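Institutional Seating and Tables / Work Tables

# Drument Large Rectangular Table, White

The Drument is a large rectangular table for shared rooms: libraries, schools, clinics, training centers and public offices. It is supplied by Rallham to institutional buyers and is sold with a plain white top. The range was revised in June, and the details on this page apply to all tables ordered after that revision.

## Intended use

The Drument is intended for seated work by small groups. It suits reading, sorting, drawing, light assembly, meetings and supervised play. It is not intended for use as a cutting surface, as a stand for heavy machinery, or as a platform for standing on. Buyers who need a table for workshop use should ask the sales office about the Dumitrescu bench, which has a reinforced base and a different warranty.

The table is for indoor use only. It should be kept out of unheated buildings and away from direct contact with radiators.

## Top

The top is finished in matte white on its upper face and on all four edges. The finish was chosen for rooms with strong overhead lighting, where a glossy surface can tire the eyes over a long session. Corners are slightly rounded. There are no cable openings in the standard top - these can be added at the time of order, but cannot be cut later without ending the warranty.

Small marks from pencil, crayon and water-based marker can be removed with a damp cloth and mild soap. Permanent marker may leave a faint shadow. Bleach, scouring powder and abrasive pads must not be used. 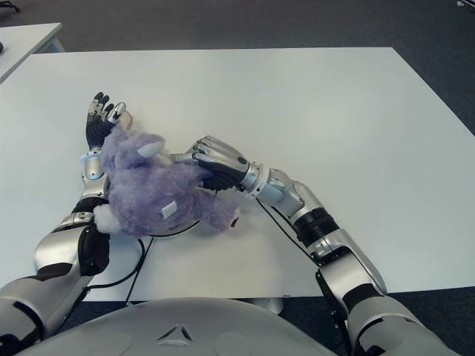

*White rectangular table in use, with a purple plush toy.*

## Frame and feet

The frame is powder-coated steel, available in white or light gray. Each leg ends in an adjustable foot with 18 millimeters of travel, which is enough to level the table on most older floors. The feet are fitted with felt pads for wood and tile. Hard plastic pads for carpet are packed in the same carton.

Locking casters are offered as an option. Tables on casters stand slightly higher than tables on fixed feet, and the two types should not be placed end to end where an even surface is needed.

## Weight and handling

The assembled table weighs 142 pounds. It must be lifted by at least 2 people, holding the frame and never the edge of the top. Dragging a loaded table will damage the feet and may loosen the leg bolts.

For rooms that are rearranged often, the caster option is recommended. Casters must be locked before anyone is seated at the table.

## Assembly

The Drument is delivered flat in two cartons. All bolts, washers and the hex key are in the smaller one. Lay the top face down on a blanket, attach the legs finger-tight, check that the frame is square, and then tighten each bolt fully. Turn the table upright before adjusting the feet.

Bolts should be checked again after the first month of use and once a year after that. Replacement hardware is sent free of charge during the warranty period.

Assembly by Rallham staff is available within the Trirnelville delivery area. It must be requested when the order is placed. Packing material is removed by the crew on the same day, provided the building has an elevator or the room is on the ground floor.

## Experience from existing sites

The Trirnelville reading rooms have used the Drument in their public areas since the earlier version of the range. Morenike Fashola, who manages the rooms, reports that the tops have held their color well, and that the main source of wear has been chair arms striking the edge. Chairs without arms, or with arms lower than the underside of the top, are advised for this reason.

Danjuma Abubakar, facilities manager at a teacher training center in the same district, asked for a lighter frame color to match existing storage. Light gray was added to the range following that request and is now a stock item.

## Ordering

Orders are accepted from schools, libraries, health services, public bodies and registered nonprofit organizations. A purchase order number is required. Standard tables are shipped within 24 working days. Tables with cable openings take longer, and a shipping date is confirmed in writing once the drawing has been approved.

Finish samples may be borrowed before ordering. Samples remain the property of Rallham and should be returned in the sleeve provided.

Please have the following ready when contacting the sales office:

- the delivery address and floor
- the width of the narrowest door or corridor on the route
- frame color
- fixed feet or casters
- any cable openings, with a sketch

## Warranty and returns

The frame and top are under warranty for normal indoor use. The warranty does not cover stains, scratches, damage from moving, or changes made by the buyer. Unassembled tables in their original cartons may be returned by arrangement - the buyer pays the cost of carriage. Tables made with cable openings cannot be returned unless they are faulty.

## Contacts

Sales and samples: Efe Adeyemi
Delivery and assembly: Kayode Briggs
Warranty claims and spare parts: Babatunde Odukoya

Page revised 2025-03-24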